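Does a Warmer Room Make Us Stay Longer? Color and Light in the Gimholm Study Hall

Student project report by Lenuța Filip and Sinan Altıntaş
Supervisor: Nabil Bataineh
April 16, 2021

When we first came to Gimholm we both noticed, quite separately, that people drifted out of the big study hall long before closing and settled in the little reading room by the stairs, even when that meant sitting elbow to elbow. The hall is painted a cool gray and the reading room an old honey yellow, and so our question more or less asked itself.

We handed out a short questionnaire over 10 evenings and got 65 of them back, which pleased us very much (Lenuța had baked for the occasion, and that may have helped). Each person wrote down when they arrived, when they left, and how the room made them feel, in their own words. 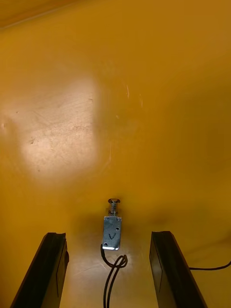
The answers were more mixed than we had hoped. Plenty of people called the yellow room "cozy" or "like my grandmother's kitchen," but quite a few told us that the color had little to do with it - they liked the lower ceiling, or the quiet, or simply that their friends were there. One first-year student said that yellow walls make her sleepy and that she goes there to nap between lectures!

People in the reading room did stay longer as a group, though we want to be careful with that. The hall gets noisy when the evening classes let out, and we had no way to separate the noise from the paint. Radu Grecu, who kindly checked our tables, also pointed out that the lamps in the two rooms are different, and light changes a wall color a great deal. We should have thought of it sooner.

In June we would like to try again, with the same lamps in both rooms and a few colored panels we can move from one to the other. Emilian Pană has offered us the use of his workshop for painting them, and we are very grateful.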